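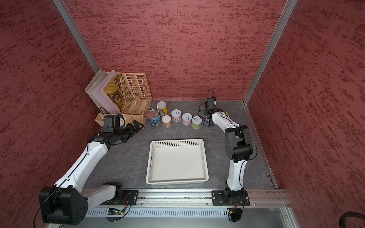 Call for Participants: Desk Organisation Study

Flislow is seeking adults to take part in a study of how people sort, store and retrieve everyday items at a desk. The study is led by Dr. Fengying Luo and coordinated by Yiran Qian at our Pastville office. Sessions begin in February.

About the study

Many people work at small desks with limited storage. We wish to learn how they decide where folders, booklets and loose supplies should go, and how easily they find them again later. The findings will inform a plain-language guide to organizing a small work area, to be published by Flislow and offered free of charge to libraries and community centres.

What participants will do

Each participant will attend 3 sessions at the Pastville office. In the first, you will be given a desktop file organizer with divided slots and a front tray, together with a set of folders, printed booklets, cans and small stationery items. You will be asked to arrange these on the desk in whatever manner you prefer.

In the second session you will locate particular items at the request of a staff member and return them to their places. The third consists of a short interview with Yurii Prokopenko about your habits at home or at work. You may bring notes or a sketch of your own desk to the interview if you wish.

Sessions start at 9 a.m. and are held over a period of 6 weeks. Participants may take a break at any time.

Who may apply

Applicants must be 18 years of age or older and able to attend all sessions in person. You should use a desk or table for paperwork at least once a week. No particular level of tidiness is expected. Current employees of Flislow and members of their households are not eligible.

The desk height can be adjusted, and seating is available for all tasks. Please tell us on your application if you require an interpreter, large-print instructions or any other accommodation.

Compensation

Participants who complete all sessions will receive an honorarium of $200. Those who withdraw early will be paid for each session attended. Local transit fares will be reimbursed.

Privacy

Your name and contact details will be stored separately from your study responses. Taking part is voluntary, and you may withdraw without giving a reason.

How to apply

Application forms are available at the Flislow reception desk in Pastville. Completed forms should be marked to the attention of Yiran Qian. Applicants selected for the study will be contacted by telephone to confirm their session times.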